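Taller de Organización de Espacios Pequeños
Apuntes de la unidad 8: la despensa de paquetes y el cajón de los picoteos
Curso de febrero. Material de apoyo, no sustituye a las sesiones.

Antes de empezar

En la unidad anterior dejamos resueltos los botes, que son gente agradecida: tienen base, tienen tapa y se quedan donde uno los pone. Ahora toca lo que no tiene base. Me refiero al paquete blando, la bolsita, la barrita, el sobre, el envoltorio largo que se cae de lado en cuanto cerramos la puerta del armario. Casi todas las despensas domésticas fracasan en este punto, y fracasan igual en pisos grandes y en pisos donde la despensa es un estante encima de la lavadora.

Quien venga con la idea de comprar cajas, que las deje de momento en la tienda. La compra de cajas es la forma más cara de aplazar la tarea, y lo digo con la autoridad que me dan las que tengo en el trastero, guardadas unas dentro de otras, sin un solo uso conocido.

1. Vocabulario que vamos a usar

Paquete rígido. El que se sostiene de pie sin ayuda. Cajas de cereales, briks, latas.

Paquete blando plano. El que se puede apilar, aunque la pila dura lo que dura el buen humor. Sobres, tabletas, bolsas casi vacías.

Paquete blando largo. Barritas, galletas en tubo, ciertos envoltorios de chocolate. Rueda o resbala según el día.

Resto. Todo paquete abierto. Da igual que quede la mitad o la última galleta rota: pasa a llamarse resto y se rige por otras normas (véase el punto 5).

Residente. El paquete que lleva más de dos compras sin moverse. Todos tenemos alguno. En mi casa fueron durante años unas láminas de gelatina que sobrevivieron a una mudanza.

2. El vaciado

Se vacía todo. No «lo de delante», no «lo que se ve»: todo. La experiencia del grupo anterior fue instructiva. Un participante, Thirumalai Chettiar, entregó un inventario de 146 paquetes para una cocina en la que vivían dos personas, y todavía volvió a la semana siguiente con una bolsa que había aparecido detrás del escurridor. El inventario era impecable, con su columna de sabores y todo, y la cocina seguía exactamente igual. De ahí la primera norma de la unidad: inventariar no es ordenar. Se puede hacer después, si a alguien le divierte.

Para vaciar hace falta una superficie. La encimera suele estar ocupada por la cafetera, el correo y una planta que no está bien, así que recomiendo la mesa. Sobre la mesa se pone un mantel individual grande o una esterilla, que hace dos cosas útiles: marca un territorio y frena los envoltorios resbaladizos. Lo que está sobre la esterilla está en estudio. Lo que está fuera ya tiene destino o lo espera.

Al vaciar se pasa un paño por el estante. Las migas son un buen indicador de antigüedad, como los anillos de los árboles, pero no hace falta datarlas.

3. Criterios de clasificación (y por qué el color no es uno de ellos)

Todos los años alguien propone ordenar por colores. Queda precioso en fotografía y se mantiene hasta la primera merienda. El fabricante elige el color para que lo veamos en la tienda y no ha pensado ni un minuto en nuestro estante. La marca Relletti, por ejemplo, cambió de envoltorio el verano pasado y a una alumna le deshizo una gradación de verdes en la que había invertido una tarde entera.

Los criterios que sí funcionan son estos, por orden de aplicación:

Primero, quién lo alcanza. Lo que comen los niños va donde llegan los niños, salvo que se haya decidido lo contrario, y en ese caso conviene recordar que existen las sillas.

Segundo, cuándo se come. Desayuno, media mañana, excursión, once de la noche de pie ante la puerta abierta del armario. La última categoría merece sitio propio aunque dé vergüenza rotularla.

Tercero, cómo se comporta. Rígido, plano o largo.

El sabor, la marca y el precio no intervienen. Si alguien necesita separar las galletas buenas de las de las visitas, es asunto de su conciencia y puede usar el estante de arriba.

4. Bandejas, cajas y otros recipientes

Una bandeja baja gana casi siempre a una caja alta. En la caja alta los paquetes blandos se hunden, el de abajo se convierte en residente y cada búsqueda acaba en excavación. En la bandeja baja se ve lo que hay, se saca entera como si fuera un cajón y se devuelve sin desordenar al vecino.

Sobre el material no tengo manías. Las del catálogo Sindura son correctas y las tapas de cajas de zapatos también. Las de tela se manchan. Las de mimbre sueltan trocitos que luego hay que distinguir de la comida.

La medida importa más. Antes de elegir bandeja se mide el fondo del armario por dentro, con la puerta cerrada en la imaginación. El modelo largo de Dastov mide 392 milímetros y en los armarios de nuestra cocina de prácticas no cierra por muy poco, que es la peor manera de no cerrar: uno se pasa meses empujando.

Los rótulos, al final. Rotular el primer día es ponerle nombre a un proyecto. Se convive una temporada con las bandejas desnudas y se escribe lo que de verdad ha acabado dentro, aunque el resultado sea «cosas naranjas de tu hermano».

5. Los restos

El resto se cierra, se pone delante y se come antes de abrir otro igual. Hasta aquí todo el mundo asiente. Luego en cada casa aparecen tres bolsas abiertas del mismo producto, cada una con una pinza distinta, y ningún adulto reconoce haber abierto la tercera.

Propongo una bandeja única de restos, a la altura de los ojos. Cuando se llena no se compra otra bandeja. Se meriendan los restos. Es la única tarea de este curso que nunca ha entregado nadie con retraso.

Las pinzas de la ropa sirven. Las gomas se resecan. Doblar la bolsa por debajo de sí misma y confiar en su peso es una técnica que respeto y que no funciona.

6. Ejercicio de mesa

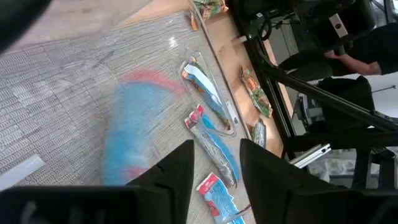

El ejercicio consiste en repartir un puñado de paquetes pequeños entre tres situaciones: en bandeja, en espera y fuera. No hay que llevarlos todavía al armario. Se trabaja sobre una esterilla gris tejida como la de la foto, con la bandeja de plástico transparente ya colocada en ella. En el momento retratado hay un paquete plano en la bandeja y otros dos cerca, en fila hacia abajo, uno de ellos largo y estrecho, con una banda azul vivo. Esa fila es la zona de espera, y conviene mantenerla corta. Los de envoltorio verde y naranja están sobre la madera, o sea fuera, y por ahora no se tocan. Quien ya esté pensando que los dos verdes harían juego debe volver al punto 3.

Instrucciones:

Se coge un paquete cada vez. Con dos en las manos se empieza a negociar entre ellos.

Se dice en voz alta cuándo se come. Si la respuesta tarda, va fuera.

Si se come a menudo y es plano, entra en la bandeja tumbado. Si es largo, entra en paralelo al lado mayor, nunca en diagonal. La diagonal parece que ahorra sitio y se lo come todo.

Cuando la bandeja está llena, se para. Llena significa que se puede sacar cualquier paquete sin levantar otro. No significa que la tapa cierre si uno se apoya.

Lo que queda en espera se reparte al terminar, en el mismo día. Una zona de espera que pasa la noche en la mesa amanece siendo decoración.

Se trabaja por parejas. Una persona coloca y la otra calla, papel este segundo bastante más difícil y que se intercambia a mitad del ejercicio. En las parejas que conviven fuera del aula recomiendo cambiar de compañero.

7. Errores frecuentes

Guardar la bandeja vacía «para que se vea el hueco». El hueco se llena solo y siempre de pilas, velas de cumpleaños y un mando.

Poner lo sano delante para comer más sano. Solo se consigue estirar más el brazo.

Comprar el formato ahorro para llenar un recipiente bonito. He visto un tarro de Bisht obligar a una familia a comer anacardos hasta la primavera.

Tirar el envoltorio exterior sin mirar la fecha. Si se desempaqueta una caja, la fecha se apunta en un papelito y el papelito va dentro de la bandeja, no en la puerta de la nevera con los demás papelitos.

Volver a ordenar lo que ya está ordenado. Es más agradable que empezar por el cajón de los cables, lo entiendo, pero ese cajón es la unidad siguiente y no se va a ir.

8. Para la próxima sesión

Traed una bandeja baja de casa, comprada o improvisada, y la medida del fondo de vuestro armario anotada en milímetros. No vale «un palmo y medio».

Traed también un residente. Haremos una pequeña ronda de presentaciones y cada cual decidirá si se lo lleva de vuelta.

Los paquetes de prácticas son del aula y se cuentan al cerrar. Los que estén abiertos pasan a la bandeja de restos, que está junto a la puerta y se puede visitar en la pausa.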